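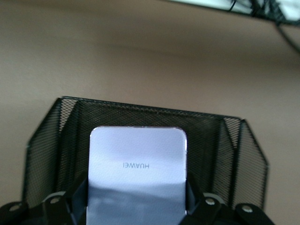 Wire mesh basket

A wire mesh basket is an open container made from thin metal wires, which are woven or welded into a net. It is used in homes, offices and shops to keep small things together. The black painted type is common on desks, where it may hold keys, cables, a phone or a power bank.

Construction

The mesh is normally cut from a flat sheet and bent over a form. A thicker wire is then fixed along the upper edge, so that the cut ends do not scratch the hand. Most baskets get a layer of powder paint. The paint protects the steel, but it can chip at the corners after some years of use.

The size of the openings decides what the basket can hold. A fine mesh keeps pens and adapters inside. In a wide mesh the thin plugs of charging cables easily get caught, and the cable must be pulled back slowly.

Use for small electronics

Flat devices are often stored standing on the long side, with a piece of felt at the bottom. Devices with a smooth or pebbled back can be marked by the bare wire when they are pushed in with force. Air passes through the mesh from all sides. Even so, a power bank should be taken out of the basket before charging and laid on a hard surface.

In Povidville

The workshop Zarkero in Povidville made baskets by hand under Onni Mäkelä. Its desk model, named Farah, weighed 391 grams and could carry up to 11 kilograms. The first series had 900 pieces. Nabila Tazi later drew a lower version without handles, and this one was sold mainly to schools.

Care

Dust collects where the wires cross. It is removed with a dry brush, and after this with a damp cloth. The basket should be dried well, especially at the bottom rim.

See also
Desk organizer
Cable box
Letter tray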